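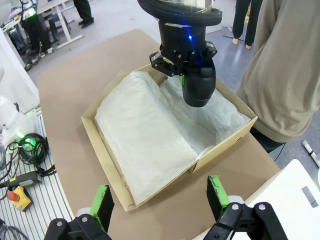

Attachment 1: gripper in the tissue paper, open box

Ticket: spare finger pads and a second box size, Plolbridge packing cell
Raised by: Dalia Zerouali
Status: waiting on quote
Date: 29/04/2026

Hi Sherif, me again, sorry! I know you said to keep the budget stuff in one place so I'm putting it all on this ticket.

The problem first. Fuchs have quoted us 2835 for the spares kit, and the figure I put in the plan back when we did the sums was 2000. I rang them and the chap said the old price was for pads only, and the new kit has the brackets in it as well (which we never asked for). Jasstead can do what looks like the same kit for 2701, but they want up to nine weeks to deliver, and I'd rather not be sat here in May with worn pads and nothing in the drawer.

What I've tried so far:
- asked Fuchs for a pads-only price, no answer yet
- checked the Clorkeo catalogue, they only list the wider finger
- went through the old order emails for a part number, found two and they don't match, lovely
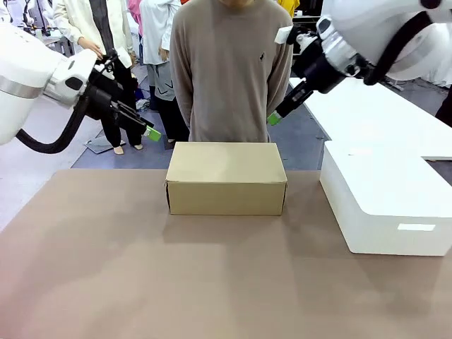 Boxes are the other half of this, and I think we need to settle them before we spend anything on fingers. If we go up a size for the bigger orders, I need to know both arms can still get at it comfortably from either side, and whether we'd want longer fingers on top of the spares. At the moment we're on the plain tan one with the flaps that fold shut on top, wider than it is deep, and there's plenty of table left round it, so I'm not worried about space. It's the reach I can't answer from my desk. Could you ask Fuchs while you're on to them?

Update, Sherif Ashour: Pads-only is a yes from Fuchs, written price to follow. Don't order from Jasstead yet. I'll ask about reach, but they'll want the outside measurements of the bigger box.

Update, Dalia: Brilliant, thank you! I'll get the measurements off the supplier's sheet and add them here. Leaving the 2000 in the plan until the written price comes through.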